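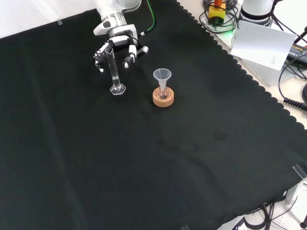 Anselmo Furtado asked us in an email whether we had ever met a haunted house we liked. Yes, a few. Two of them have closed, and the third now sells a fast pass that costs more than the ticket, so we like it less.

About Kekuvier

September 11, 2023
By Rocío Grajales
3 min read

Kekuvier is a small company that reviews seasonal attractions: haunts, scare mazes, light trails, holiday nights at theme parks. We started it after paying full price for an "extreme terror experience" that was a corn field with a fog machine. The poster had promised 100 monsters. We met a teenager in a poncho.

We buy our own tickets. Parks do offer us press nights, and we turn them down, as a press night has short lines and fresh actors and tells you very little about a packed evening late in the run. If a maze has a 200 minute wait, we stand in it and say so.

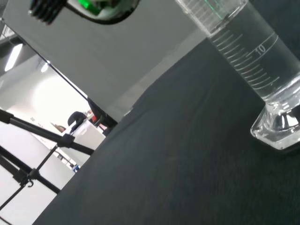

We don't use the word "immersive" unless we are quoting somebody. We don't rank events we haven't walked through, and we don't print "scariest ever" - every event claims it, and they can't all be right. When a park announces new mazes, we check how many are last year's with the signs changed.

Our rating for each event comes from one visit on a regular night and one on a busy night. That's a thin basis for a verdict, and you should treat our scores with the same suspicion you'd give a billboard. Readers write in to disagree. We print the ones who went.

The site runs on memberships and 700 people currently pay for one. In December we cover holiday lights, with no more patience for parking fees than we have in the fall.

Recent

Marras Manor: Is the Second Floor Worth the Upcharge?
Zotier Fright Nights, a Regular Night
Flota Harbor Ghost Cruise: Mostly Cruise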